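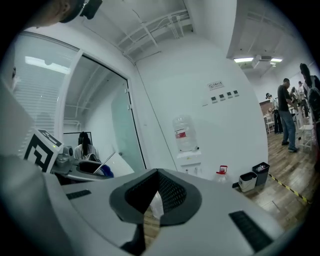

Hand-held gripper in use in an open work area, floor tape visible at right.

Sokside Floor Rules Kit for Hand-Held Gripper Work
Item 304

The Floor Rules Kit is a set of printed rules, check cards and floor tape for teams who work with hand-held grippers in rooms shared with other people. It was written by Kumudini Barua at Sokside, after two years of visits to customer sites. Many sites had good rules for their robot arms, but for the hand-held tools they had only a few lines in an e-mail.

The kit does not replace your own risk assessment or the law in your country. Please read it together with the manual of your gripper.

What is in the box
1 rule book, 125 pages, spiral bound
50 check cards for start and end of shift
4 wall posters, two sizes
2 rolls of yellow-and-black floor tape
1 log book for faults and near misses

What the rules cover
Walking with the tool. The operator keeps the opening of the gripper pointed to the floor and does not walk backward. If a head-mounted device is worn, a second person must be near enough to speak in a normal voice.

Shared space. Mark the work area with tape and keep stools, bins and bottles outside of it. People at desks close to the area should be told when a session begins and when it ends.

Markers and pads. Marker blocks are wiped with a dry cloth before each shift. A block with a scratch in the black part of the pattern is taken out of use and written in the log book. Do not repair the pattern with a pen.

Hands. Fingers stay out of the opening while the tool is switched on. This is valid also for cleaning the mesh or the lining, if your model has one.

Breaks. We recommend a change of operator after 50 minutes. The weight is small, but the wrist becomes tired and the grip is less steady.

Ordering
Floor Rules Kit, complete: 2,120 (tax and shipping not included)
Check cards, refill pack of 50: please ask for a quote
Delivery is from our Cuncombe store. Customers in Hulonthorpe can collect the kit from our partner Bhattacharjee after 2 p.m.

The second edition will be ready in September. If you buy the first edition now, you receive the changed pages free of charge, and you only need to put them in the back of the book. Questions about the text of the rules can be sent to Kumudini Barua through the contact form.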